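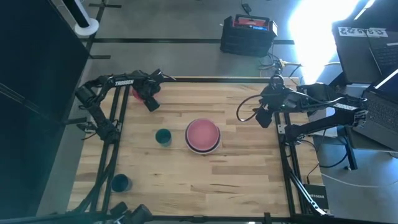

The demo was supposed to settle an argument. Jisetau, a small company that writes control software for two-armed robots, says its new controller can do with cheap arms and plain black fingers what used to take a far more costly hand. Siham Obeidat, who runs the testing there, offered me a day at the bench to see for myself. I have been to plenty of these days. I brought a notebook and a low opinion of stacking cups.

Cups and bowls are what everyone uses. They cost almost nothing, they don't roll far, and a cup inside another cup looks like skill. Jisetau's version asks two Trossen arms to gather a few cups and bowls from a wooden table and put like with like. The company's own figure is 583 runs since July, across two controllers and three sets of fingers. When I asked how many of those had been thrown out before the success rate was worked out, Obeidat gave me a straight answer: 29, most of them for cable snags.

That matters more than it sounds. A snagged cable is a failure. If a dishwasher jams because its hose got caught, you still have dirty plates. Obeidat argues that the runs were meant to compare fingers and software, and that a bad cable tells you nothing about either. I see the logic, and I would still like to read the number with those runs left in.

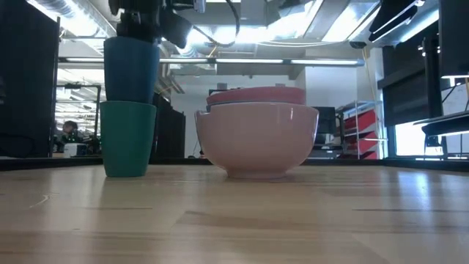
A gripper at the rim of the blue cup, with the green one beneath it.

The first comparison was between controllers. The older one, Rurnano, plans a path and follows it. The new one, Ccori, corrects as it goes, using the cameras, and it is what Jisetau hopes to sell. To my eye Ccori was smoother and a little slower. Rurnano moved like it knew where everything was, which was fine until a cup had been nudged, and then it closed its fingers on air with great confidence.

Ccori missed too, but it came back for a second try. Whether you count that as one success or as a failure and a success depends on who is paying. Jisetau counts it as one success. The spreadsheet I was shown has no column for retries.

Kamala Reddy has spent longer than most people thinking about that missing column. She tests grippers for Zudilholm, a kitchen equipment maker that has looked at buying systems like this one, and she came along for the afternoon. "A cup standing alone is a gift," she told me. "Give me a wet one, lying down, next to a fork."

She has a point about bowls as well. A two-finger gripper can pinch a bowl by the rim, but a rim that sits close to another rim leaves very little to hold. Get the height slightly wrong and you lift two bowls, or you push the whole stack along the table. Softer fingers help with grip and make the gap problem worse — they are thicker. Reddy's shop tried 17 finger shapes before giving up on finding one for everything.
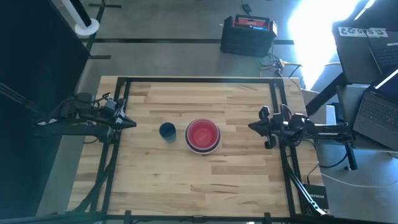 4 min read

Camera placement may turn out to be the bigger story. Jisetau compared a high view over the table with a view from the side, and the people I spoke to disagreed about which to trust. From overhead, nested bowls are rings of color and it is hard to judge how tall the pile is. From the side you get the height, but an arm can block the thing you want to see. Ccori takes both. Obeidat says dropping either one hurts the results. She did not have the figures to hand, and had not sent them by the time we went to press.

Then there is light. The bench stands near a window, and glare reaches the tabletop. I asked whether anyone had sorted the results by time of day. They had not. It seems a cheap thing to check before you credit the software.

I don't think anyone at Jisetau is hiding much. They let me pick the starting positions for the last hour, and Ccori coped with most of what I set out. My complaint is with the phrase "ready for the kitchen," which appears on the first page of the sales deck and is backed by dry tableware on a bare table.

Reddy has asked for 400 more runs, with her own dishes, her own mess and every retry written down. Obeidat agreed to it in front of me. Zudilholm will decide after that whether to take a pair of arms on trial.

12 comments · Share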